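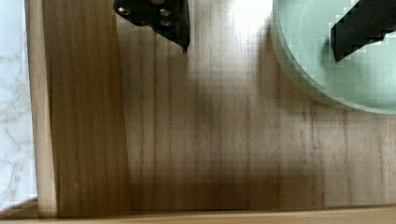

Section 4. Preparing the Arm for a Table Task

4.1 Scope

This section applies to all student teams taking part in the Kurngate Robotics Club tabletop course. It covers the preparation of the work surface, the inspection of the gripper, the adjustment of the wrist camera view, and the first slow approach to a plate. It does not cover the installation of the control software (Section 2) or the calibration of the arm joints (Section 3). Both must be complete before a team begins the steps below.

The procedures were revised on October 28, 2021, and replace the loose sheets handed out at the start of the course. Teams that still hold the February sheets should discard them, as the approach height given there is no longer correct.

4.2 Before You Begin

At least two team members must be present whenever the arm is powered. One member operates the controls. The other stands at the stop button and does nothing else until the arm has returned to its rest position.

Confirm that the following are at hand:

The team's logbook and a pencil
The 2.5 mm hex key from the Pivard tool roll
A dry lint-free cloth
The task card for the current exercise

CAUTION: Keep hands, sleeves, lanyards and hair out of the arm's reach whenever the power light is on, including when the arm is standing still.

4.3 Preparing the Work Surface

1. Clear the wooden surface of everything not listed on the task card. Tools and notebooks belong on the side bench.

2. Wipe the surface with the dry cloth, working along the grain. Do not use spray cleaners. Residue leaves a film on the glass plates and on the finger tips.

3. Check that the surface does not rock. If it does, report it to the course supervisor and wait. Do not wedge paper or cardboard underneath.

4. Run the cloth along the seams where the side boards meet the main surface. Crumbs of eraser collect there and are later dragged under the plate.

5. Place the plate inside the start area shown on the task card. For Exercise 7, the plate begins toward the right side of the camera view. It need not be fully visible at the start, but its near rim must be.

NOTE: The green-tinted glass plate is harder to locate on screen than the opaque ones used in the earlier exercises, as the wood grain can show faintly through its rim. Teams should look for the bright curve where the rim catches the light and use that as the reference.

4.4 Inspecting the Gripper Fingers

Carry out this inspection with the power off.

1. Look at the face of each finger and confirm that every screw head sits level with its neighbors. A raised head will scrape the plate.

2. Try each screw gently with the hex key. It should not turn. If it does, tighten it until it resists, and stop there. The threads in the finger mounts are soft and have been stripped twice this year.

3. Wipe both finger tips, including the narrow end.

4. Open the gripper by hand to its full width and close it again. The movement should be even on both sides. Record any grinding or hesitation in the logbook under "Gripper," with the initials of the member who noticed it.

CAUTION: Do not exchange fingers between arms. The pairs have been matched to their own mounts, and a mixed pair will close off center.

4.5 Setting the Wrist Camera View

1. Power on the arm and select the position named TABLE HIGH from the Kitetti menu.

2. Wait for the arm to stop, then open the camera window.

3. Check that both fingers enter the view from above, with the table between them. If only one finger is visible, the camera bracket has slipped. Power off before touching it.

4. Note where the shadow falls. When the arm is low, a broad shadow can cover the middle and lower part of the table while the wood between the fingers remains bright. This is acceptable. A shadow lying across the rim of the plate is not, and the desk lamp should be moved until the rim is clear.

5. Set exposure to the value 57 and lock it. Automatic exposure must remain off for the whole run - it shifts as the arm travels and makes recorded runs difficult to compare.

4.6 First Approach

1. Set the speed limit to 10 percent.

2. Lower the arm in short steps until the finger tips are some 40 mm above the wood. Use the height readout and do not judge by the camera view, which makes the tips look lower than they are.

3. Move sideways until the plate rim lies between the two fingers. At the beginning of this movement it is common for one finger to be over the plate while the other is still over bare wood. Do not close the gripper in this position. The finger above the glass would come down on the flat of the plate or push it away.

4. When the rim is between the fingers, pause. The operator states aloud, "Ready to close." The second member replies, "Clear."

5. Close the gripper slowly until the force reading first changes, then stop.

6. Lift by one step only. If the plate tilts or slides, lower it, open the gripper, and return to step 3.

CAUTION: Glass plates must not be lifted above the height of the side boards until a team has passed the supervised check in Section 5.

4.7 Ending the Session

1. Return the plate to the rack before moving the arm to rest.

2. Save the run under the team name and exercise number. Bakker team members should continue from run 462, as the earlier numbers were assigned twice.

3. Power off, and sign the logbook. Both members sign.

Questions about the procedure should be addressed to Griet Declercq, course supervisor. Damage to plates, fingers or camera brackets is reported to Sieglinde Brandes in the equipment room on the same day, using the yellow form. Replacement parts are not issued without it.

Continue with Section 5, Supervised Lift Check.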